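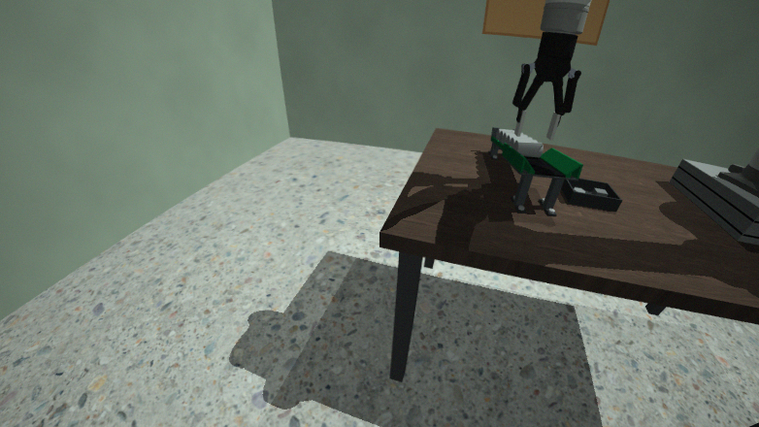

Speckled floors are having a moment in Karnlow

If you haven't walked through the old Zomell arcade lately, go on Monday when the shops are quiet and look down! The first 2 bays of the terrazzo have been ground and polished, and the chips are showing colors I had never noticed in all my years of cutting through there for coffee. Little blues, a warm rusty orange, a gray that goes almost purple near the doors.

The arcade opened in 1852, but the floor is a good deal younger. Oluwatosin Bako has been matching chips for the patches by hand, and she let me sort a tray with her for an hour (I was slow, and I loved it). Her rule is to mix a sample, let it cure, grind it, and only then decide. The color you see in the bucket is never the color you get.
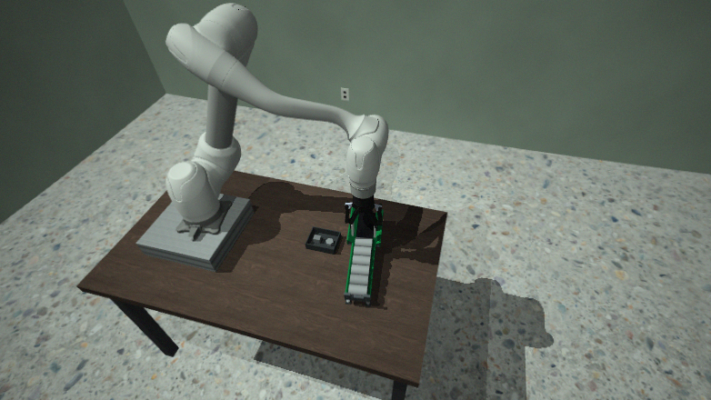

Dark wood with green and white.

She also has firm views on what goes with a speckled floor. Soft, cloudy greens on the walls, yes. Dark wood, always. Bright white trim – she'd rather you didn't, and after seeing her sample boards side by side I'm repainting my own hallway.
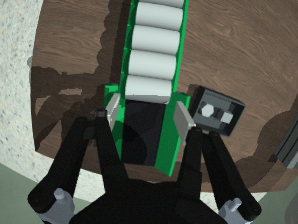

Page last changed: February

Ikechukwu Usman is giving his talk on small terrazzo projects at the Famivham Rooms again, starting at 7 p.m. He'll pass around samples and go through grinding, sealing and how to fix a hairline crack without making it worse. Bring a picture of your own floor if you have one, the older and scruffier the better! Seats are free, and the side door on Uzor Street is the one that will be open.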